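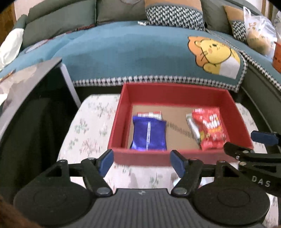 Jarncombe House Lounge Desk

Snack box and sitting area checklist
Form 471, March round
Unit 3788, Movden building, second floor
Start time 4:15 p.m.

Mark each line OK, FIX or N/A. Write the comment the same day.

1. Box sits flat on its surface
OK. Red box, open top, set on the floral cloth. No rocking when pressed at the corners.

2. Box walls and rim
OK. Ran a hand along the inside and outside. No sharp spots or lifting at the joints.

3. Cardboard floor of the box
OK for now. Plain cardboard, no staple ends. Replace at the next round whatever it looks like. The spare sheets are in the Trandirau carton in the hall closet -- the last unit I did had none left, so check before you start.

4. Loose items that are not food
FIX. A thin coiled metal spring is lying on the cardboard among the packets. It goes in the parts tin, and the box is not to be put out again until that is done. The ends of a coil like that can scratch a hand or work into a wrapper, and it is small enough to worry about with toddlers visiting.

5. Packets sealed
FIX. Check the blue packet first. Its top edge is white and red and looks torn. Squeeze it gently over the sink, and if any air comes out, throw it away. The same goes for anything lying underneath another packet, where a split seam is easy to miss.
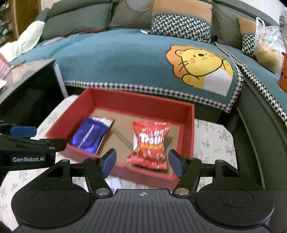 The red Trolli bag is crinkled, but a crinkled bag is not a fail. It only fails on a hole, an open seam or a date that has passed.

6. Dates and allergen panels
Not finished. I ran out of time at this unit. Whoever follows up should read every packet, front and back, and put the earliest date on the card. Gummy candy stays away from children under four, house rule.

7. Cloth under the box
FIX, minor. Pale cloth with small pink and green sprigs. Tuck any edge that hangs where a child could pull it, box and all. Wash at the normal setting.

8. Dark shiny surface left of the box
OK. No chips felt at the edge. Keep drinks off it, and keep small things off it too when children are in.

9. Sofa
OK. Feet level, seams closed. Felt down behind the cushions for coins and pins.

10. Walkway
OK. Clear path from the sofa to the door, 2000 mm at the narrow point. The rule asks for less.

Result: HOLD on lines 4, 5 and 6. Line 7 can wait for laundry.

Call the desk at extension 1693 once the held lines are done. Leave the paper copy in the Kinoshita binder -- the green one, since the old one no longer closes.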